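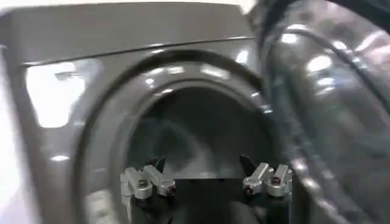 Photo: Sigrun Eide / Stismont

The Clelville door fault was a recurring failure in a laundry-handling robot program run by the firm Stismont at its Clelville test site. In the fault, the robot kept pulling on the door of a front-loading machine after the hinge had reached its limit. The load passed into the wrist joint, which could lock with the gripper still closed on the rim.

The fault was first logged in March, during a run of 3,000 door cycles. It was recorded 134 times before testing was suspended. Most cases ended in a normal safety stop. In 2 cases the hinge was bent and the door had to be replaced.

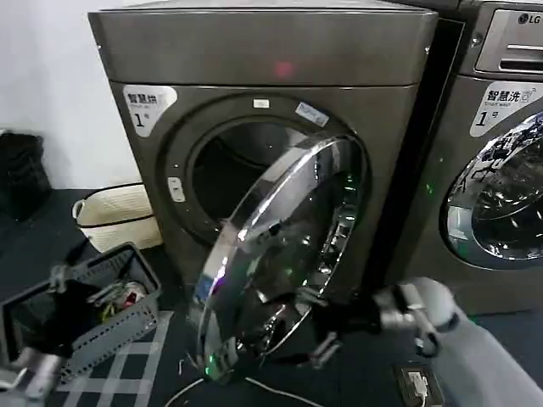 An internal review led by Min-kyu Shim traced the fault to the force limit used while a door was being held open. The limit had been set for a heavier door made by Vlachopoulos and was never changed for other models. Glare on glass doors was also studied as a possible cause of poor position estimates, but the review found no clear link.

The report, issued on Jun 30, 2022, called for a lower force limit and a manual release on the gripper. Testing resumed with both changes in place. The Prerkau site, which used the same control software, adopted the lower limit but kept its older gripper.

See also: Collision detection; Emergency stop; Force control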